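Nayeli Carrillo has sold edibles in Berkorness for four years, and she would like you to stop eating the second gummy.

"They take one, wait twenty minutes, decide it's broken," she says. "Then I get the phone call."

Her shop, Gauthier, moves 400 packages on a decent day, most of them to people over fifty who want to sleep. The image of the customer as a kid in a beanie amuses her. "My best customer is a retired church organist. She brings coupons — we don't take coupons."

The state wants new labels by May, with larger warnings. Carrillo has read the draft, all 124 pages of it, and found the font size on page 90.

Does she use the stuff herself? "Two milligrams, in tea. I'm in bed by nine. It's a wild life."

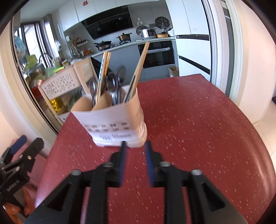 On taxes

"Ask me something nicer," Carrillo says, and then talks about them for half an hour. Her last bill ran $3529 over what she'd set aside. She paid it in person, with exact change.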